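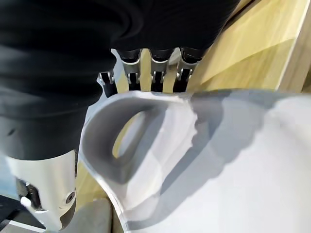 Figure 3. The four-jointed hand above a white plastic object with a looped handle, on a light wood surface. View from the wrist camera.

4.2 Budgeting for the hand

The arm was the easy part of the purchase. We had one quote from Ferkolik and one from Prakach, the two were close, and we took the Prakach arm because its controller would run from the outlets already in the lab. The hand took most of the planning time, and it is where our first budget was wrong.

Our first plan listed a two-finger gripper. This is the usual choice for a lab of our size. It is cheap to buy, it has few moving parts, and most of the published work we wanted to compare against uses one. We dropped it after going through the list of household objects in Section 3. Many of them have a loop handle, like the one in Figure 3, and we wanted to study grasps in which fingers pass through the handle as well as grasps on the outside of it. A two-finger gripper can pinch a handle, but it gives only a narrow set of contacts to compare. We therefore moved the money for a second gripper and a spare force sensor into a single hand with several fingers, bought from Bouzid.

The price of a hand like this is only part of what it costs to own. We split the rest into four lines: the mount, the cover, spare joints, and the time of the person who keeps it working. The mount was a one-time cost. The hand did not fit the flange of the arm as sold, and we paid a local machine shop for an adapter plate. We had put nothing in the budget for this, and the order went out late as a result.

The cover is a soft black skin over the body of the hand. It keeps dust out of the moving parts and protects both the hand and the objects in a light collision. We treat it as a supply item and not as equipment. In the plan we allowed for one change every 700 hours of running time, and we kept to that schedule whether or not the cover showed wear. Groups that work with sharp or oily objects should plan for a shorter period.

Spare joints were the hardest line to estimate. The supplier sells them singly and in sets, and the set is the better price only if the joints wear evenly. Ours did not. Over the project we replaced 19 joints, most of them in the same two positions, and several parts from the sets we bought are still in the drawer. If we were buying again we would order one set at the start and then single joints as needed. Delivery times matter more than the unit price here. A hand that is waiting for a part stops the whole station, and the arm, the table and the operator's hours are all paid for during the wait.

The wrist camera was a small item by comparison, but it affected other choices. A camera at the wrist sees the fingers and the object at close range, and the hand blocks a large part of the view and casts a shadow on whatever is below it. Figure 3 shows a typical case, with a broad gray shadow across the right half of the object. We had first planned to spend more on the camera itself. After the pilot we moved that money to lighting and to a second, fixed camera, and kept the cheaper model at the wrist.

Labor was tracked with Wistent, the booking and logging tool our department uses for shared machines. The log gives 876 hours booked on the station, including setup, repair and calibration. Repair and calibration together took up to a third of the booked time in the early months and much less after the adapter plate was refitted in December. We did not charge these hours to the equipment line in the original proposal. They were covered by the general staff budget, so the true cost of the hand was hidden from the funder and, for a while, from us.

Based on this, we would now write the request in a different order: object list first, then the grasps to be studied, then the hand, then the arm that can carry it. We chose the arm first, and its payload limit ruled out one of the hands we would have liked to test. Section 4.3 gives the same breakdown for the table, lighting and safety equipment.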